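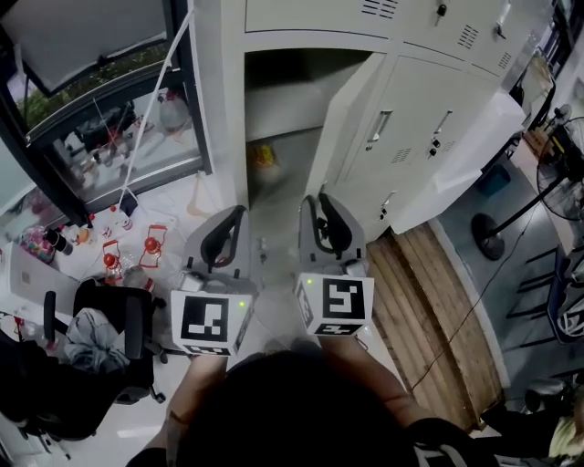

ロッカーと荷物のお預かりについて よくあるご質問

いつもコワーキングスペース「Flosumside」をご利用くださり、ありがとうございます。受付でよくいただくお尋ねのうち、ロッカーとお荷物に関するものをまとめました。少し長いページになってしまいましたが、気になるところだけ拾い読みしていただければうれしいです。

最終更新:2024年3月29日(金曜日)

ロッカーは誰でも使えますか?

はい、月額会員の方も、一日だけのご利用の方もお使いいただけます。月額会員の方には決まった区画を月ぎめでお貸ししていて、一日利用の方には当日空いている区画を受付でご案内しています。一日利用の場合は事前のご予約を承っておりませんので、大きなお荷物がある日は、お出かけ前にお電話をいただけると安心です。空き具合をその場でお調べします。

料金はいくらですか?

一日利用の方は1回200円です。お昼に出かけて夕方に戻ってこられる場合も、同じ日であれば追加の料金はかかりません。何度開け閉めしていただいても大丈夫です。月額会員の方は会費に含まれていますので、別途のお支払いはありません。2区画目をご希望のときだけ、受付でご相談ください。空きがあれば喜んでお貸しします。

鍵をなくしてしまいました。どうすればいいですか?

まずは落ち着いて、受付までお声がけくださいね。意外と、上着の内ポケットやノートの間から出てくることも多いものです。それでも見つからないときは、ご本人確認のうえでスタッフが合鍵でお開けします。鍵の交換が必要になった場合は実費をお願いしていますが、翌日以降に見つかって届けてくださった方には、交換の手配前であればご請求しておりません。

扉がうまく閉まりません。

荷物の紐や袖が挟まっていることがよくあります。一度大きく開けて、手前に出ているものを奥へ寄せてから、ゆっくり押してみてください。それでも引っかかるようでしたら、無理に押し込まず、別の区画に替えますのでお知らせください。お使いになっていない区画の扉は、通る方がぶつからないように閉めておいていただけると助かります。

何時から何時まで出し入れできますか?

受付の開いている朝8時から夜9時までです。夜の時間帯にお使いの会員の方は、受付が閉まったあとも入館カードでお入りいただけますが、一日利用のお荷物は必ず閉館前にお引き取りください。うっかりお忘れの場合は、翌朝まで受付の奥でお預かりします。

入れてはいけないものはありますか?

生もの、においの強いもの、火気のあるもの、そして生き物はご遠慮ください。現金や貴重品も、できるだけお手元にお持ちいただくようお願いしています。お弁当は、共用キッチンの冷蔵庫をお使いください。お名前と日付を書いた付箋を貼っておいていただくと、お掃除のときに間違って処分してしまうことがありません。付箋とペンは冷蔵庫の横に置いてあります。

雨の日の傘や濡れた上着は?

傘は玄関の傘立てへ、上着は階段脇のハンガーへどうぞ。濡れたまま区画に入れてしまうと、次にお使いになる方がお困りになるばかりか、ご自分の本や書類まで湿ってしまいます。タオルが必要なときは受付にございますので、遠慮なくおっしゃってください。

宅配便を受け取ってもらえますか?

月額会員の方あての荷物でしたら、お受け取りします。宛名に「Flosumside」と会員番号を添えていただけると、仕分けがとても早くなります。冷蔵・冷凍便と着払いは、申し訳ありませんがお断りしています。届きましたらメールでお知らせしますので、一週間以内に取りにいらしてください。

Vostutley館のロッカーも同じ鍵で開きますか?

申し訳ありません、鍵は館ごとに別になっています。両方の館をお使いの会員の方には、それぞれの受付で鍵をお渡しします。料金と利用時間はどちらの館も同じです。

忘れ物はどこに保管されていますか?

受付で記録をつけて、一か月お預かりしています。色や形、お使いになった席をお伝えいただければお探しします。遠方の方には着払いでお送りすることもできますので、あきらめずに一度お問い合わせください。充電器と片方だけの手袋は、本当にたくさん持ち主を待っています。

解約するとき、ロッカーはどうすればいいですか?

最終日までに中を空にして、鍵を受付へお返しください。掃除はこちらでいたしますので、拭き上げまでしていただかなくてかまいません。7月は会員の入れ替わりが多く、受付が混み合いますので、お時間に余裕をもってお越しくださいませ。

ほかにもわからないことがありましたら、受付、お電話、お問い合わせフォームのどれでも、お気軽にお寄せください。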